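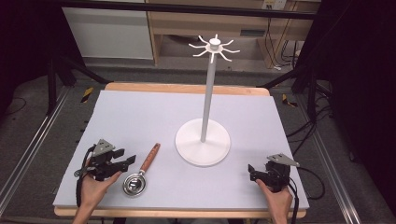 Recording kitchen tasks with hand-held grippers is slower than packing orders and harder on the wrists, according to Jacobus Le Roux, and the targets at Penislow's Usside site should have been set with that in mind. The housewares distributor moved part of its packing staff to demonstration work in August, and the first change to the shift pattern takes effect this month.

Operators work at a table with a gripper in each hand and repeat short handling jobs on household goods, among them mug stands and measuring spoons. The recordings are used to train Zulu, the two-arm packing cell that Penislow is installing on its small-goods line. The cell is supplied by Detow, which also maintains the grippers.

The site has logged 1217 accepted demonstrations so far. A further 231 were rejected, mostly for dropped items or a hand moving too fast for the tracking. Penislow wants 3000 before Zulu handles customer orders without an operator standing by.

Under the original plan, operators recorded for a full shift. Le Roux and others on the packing floor objected that the grippers are held away from the body for long periods, and that long-handled items have to be approached at an angle that loads the thumb. Management has now limited recording to two hours at a stretch, followed by work at the conventional benches. The hourly quota has been dropped. Rejected recordings no longer count against the person who made them.

Pay is unchanged. Operators who complete the training course move up one grade, which was already the rule for forklift and labeling work. The company said no packing jobs would be cut while recording continues, but gave no commitment for the period after that – a point the floor staff have asked to have in writing.

Zulu currently runs on the late shift only, with one operator at the stop button and another clearing misplaced items. It packs spoons, ladles and other flat goods. Stands and racks are still packed by hand, as their hooks catch on the carton flaps.

Detow is due to deliver a lighter gripper handle for testing at Usside. The two-hour limit will be reviewed once the site reaches 3000 accepted recordings.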